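Undier (service)

From Wikibase, the reference collection on household automation

Undier is a tidying and put-away service for small apartments and serviced lodgings, built on a single robotic arm and sold by subscription. It is offered by Vorance, a company that supplies automation equipment to property managers. The service covers the storing and retrieving of light household goods, chiefly textiles, in closed cabinets. It does not include washing, ironing or cleaning.

Contents
1 Overview
2 Equipment
3 Operation
4 Plans and support
5 Reception
6 See also

Overview

Undier was developed as a successor to Duda, an earlier Vorance product limited to open shelves and trays. Users of Duda could have items moved from one surface to another, but any cabinet with a door had to be opened by hand. The newer service was designed for door-fronted storage from the beginning, and its documentation treats the handling of doors as a separate skill from the handling of contents.

The service is sold mainly to operators of furnished rentals. Private households may also subscribe, although the company advises them to arrange a site visit first. The two groups receive the same equipment and differ only in billing and in the hours during which support is available.

Equipment

The standard kit consists of an arm, a two-finger gripper, a control unit and a mounting base. Cabinets and tables are not included. Vorance publishes a list of suitable furniture, and the subscriber may use any listed cabinet already on the premises. 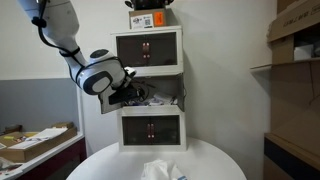 Cabinet access is the part of the service to which the documentation gives the most space. A compartment is classed as accessible when its doors can be opened far enough for the gripper to enter without touching the frame. Stacked cube cabinets with small paired handles fall within this class, and the arm can work in a middle compartment while the ones over and under it stay closed, with a cardboard box left on top of the stack. Mixed contents are permitted, but the documentation recommends that soft articles be kept apart from paper, which creases easily under the gripper.

The cable supplying the gripper runs along the outside of the arm. Vorance describes this arrangement as easier to inspect and replace than internal wiring. Installers are asked to check that the cable has enough slack at each joint and that it does not catch on nearby furniture. The check is repeated at every service visit.

Operation

Work is arranged in tasks, each of which names a compartment, an article and a direction of movement. Tasks may be started from the control unit or scheduled in advance. On serviced properties they are commonly scheduled for Wednesday, when many operators change linen.

A put-away task has four stages: opening the door, picking up the article, placing it inside and closing the door. A retrieval task follows the same pattern in the opposite direction. The arm returns to a raised rest position after each task. If a stage cannot be completed, the arm stops and the control unit asks for assistance. The subscriber may then repeat the stage, skip it or cancel the task. 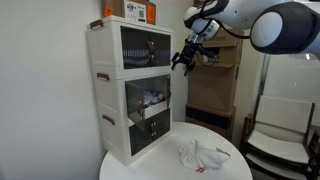 Textiles are graded in the documentation by how well they hold a fold. Articles folded in advance, such as flat linens, are considered the simplest, while loosely bunched articles are the most demanding because the gripper has no clear edge to take hold of. A crumpled white towel lying on a round table beside the cabinet, with a small red-and-white tag along its edge, belongs to the second group. Tags of this kind are not used as grasping points, as they may tear. A cloth may be stored in a crumpled state if the subscriber has selected the basic setting; the folded setting requires that it be folded by a person first.

Plans and support

Two plans are available. The basic plan includes the kit, installation and remote support. The full plan adds scheduled service visits and the replacement of worn gripper parts. Either plan may be ended with 30 days of notice. Installation is carried out by Flanero, a contractor that also trains the staff of rental operators.

Vorance reported a completion rate of 97 percent for put-away tasks with folded articles. No corresponding figure has been published for loose articles or for retrieval.

Reception

A trade review of the service compared it with Duda over 46 tasks at a furnished rental property. The reviewers praised the handling of doors and the clear wording of requests for assistance. They criticized the time required for bunched textiles and the lack of a folding function, and noted that the list of suitable furniture was short. Their report recommended the full plan for operators with frequent linen changes and the basic plan for others.

See also

Duda (product)
Household automation
Linen storage
Robotic gripper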